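Getting More Out of Citrus Peel
Kitchen Notes – posted 22/06/2024

A bag of oranges leaves a surprising amount of peel behind, and most of it goes straight in the trash. It has a few good uses before it gets there. Lemon, lime and grapefruit work the same way unless noted.

Before you peel
Wash the fruit under warm water and rub it with a vegetable brush. Store fruit is often waxed, and the wax holds on to dirt. If you want zest, take it off while the fruit is whole. Grating a loose piece of peel is slow and hard on the knuckles.

Drying
Tear or cut the peel into strips about as wide as a finger. Scrape off the thickest of the white pith with a spoon if the peel is going into food. For anything else, leave it on.

Lay the strips on a rack, skin side down, and keep them apart. In a dry kitchen they take several days. In a damp one, use the oven at its lowest setting with the door open a crack, and check every 25 minutes. They are done when they snap. A strip that bends will go moldy in the jar – I lost a whole Strickland jar of tangerine peel that way in March.

Grinding
A coffee grinder does the job in short bursts. Wipe it out afterward with a piece of stale bread, or the next pot of coffee will taste of orange. Ground peel goes into pancake batter, rice pudding and dry rubs for pork. Start with half a teaspoon.

Vinegar cleaner
Fill a glass jar halfway with fresh peel, cover it with white vinegar and put the lid on. Leave it in a cupboard for 2 weeks, then strain it through a coffee filter. Mix with an equal amount of water in a spray bottle. It cuts grease on the stovetop and the range hood. Keep it off marble, granite and other natural stone, and never mix it with bleach.

If the jar has a metal lid, put a square of parchment under it. Vinegar will rust the lid and turn the liquid brown.

In the sink
Rub the inside of a piece of lemon peel with coarse salt and use it on the faucet and around the drain. Rinse well. I don't put peel down the disposal anymore. Small pieces were fine, but the stringy pith built up in the trap, and clearing it took most of an evening.

Closets and drawers
Dried strips in a cotton bag will freshen a drawer for a month or so. Older peel with a tan, cracked inner side is fine for this as long as there is no mold on it. 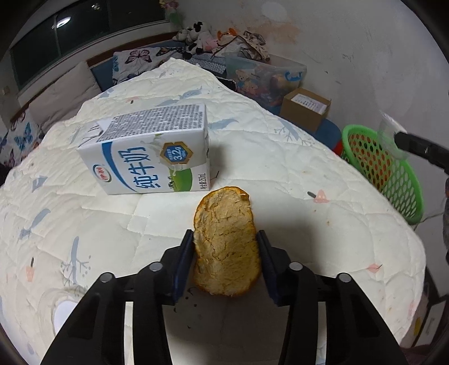 Raluca Bucur writes that she adds four or five whole cloves to each bag and swaps the peel out when the seasons change. She also warns against putting it directly on wool, after the oil left a yellow mark on a light sweater.

Compost
Cut peel small before it goes in the bin. Large pieces can sit there for months. A worm bin should get very little, as the acid bothers the worms.

Freezing
Wide strips of fresh peel keep well in a freezer bag with the air pressed out. Use them straight from the freezer in tea, stews or a pot of poached pears. Label the bag, since frozen lemon and frozen grapefruit are hard to tell apart.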